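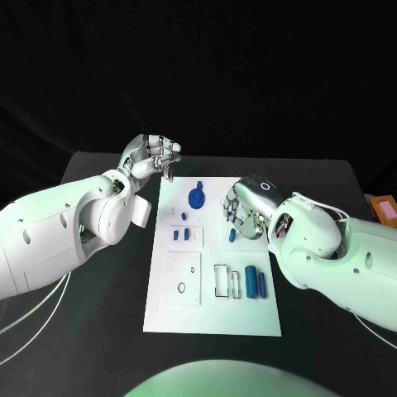
3.2 The board and its parts

We spent more of this project on the board than on anything else, and we think it deserves a section of its own. A task board looks simple from across the room. Up close it is a long list of small choices, and each one changes how hard the job is for whoever sits down to do it. How far apart should two parts stand? How much slack should a hole have? Does a peg that is slightly too easy teach us anything at all?

Our board is white and lies flat on a dark tabletop. On it sit smaller white plates, and the parts that go with them are blue. We settled on the two colors early and have been very happy with them. In the first version, which we called Moriarty, the parts and the plates were the same pale shade, and people kept losing track of a part that was right in front of them. They would pat the plate with their fingertips until they found it. With blue on white the patting stopped almost at once, and we could get on with studying the thing we cared about: what happens in the last bit of travel before a part seats.

The plates come off. This was Bernadette Scanlon's idea, and it has saved us an enormous amount of time. A plate that turns out to be dull can be swapped for a harder one without touching its neighbors, so the board can grow along with the study. Over the pilot in August we changed the layout 6 times and never had to remake the base.
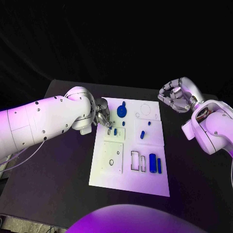 Figure 4. The task board in use.

Outlines matter as much as the holes do. Where a part has a marked home, people who have never seen the board before know where it belongs, and we can keep the spoken instructions very short. The full script given to our pilot group was three sentences long, and we read it aloud once. Of the 68 attempts recorded in the pilot, only four had to be stopped for a question about what went where. We had planned for many more!

Upright parts turned out to be the most interesting by a wide margin. A small cylinder standing on its end is easy to see and easy to reach, but it punishes a careless approach: touch it a little too low and it slides, touch it a little too high and it tips. People found their own ways around this. Most came straight down from above. A few brought a finger in behind the part first, as a sort of fence, and then closed the thumb toward it. We had not thought to ask about the second method and have added it to our coding sheet (see Section 4.1).

We also want to say a word about reach. Both hands can work over the board, and the layout is meant to invite that. Parts near the upper left corner fall naturally to the left hand and those on the upper right to the other, while the middle is open to either one. The choice people make in that middle region is, to our eyes, the richest part of the record. Some switched hands halfway through a layout for no reason they could name afterward.

The later layouts, Wendora and Remel, keep the same base and colors and differ only in spacing. Wendora spreads the plates out, and Remel brings them close enough that one part can get in the way of the next. Results for the two are given separately in Section 5.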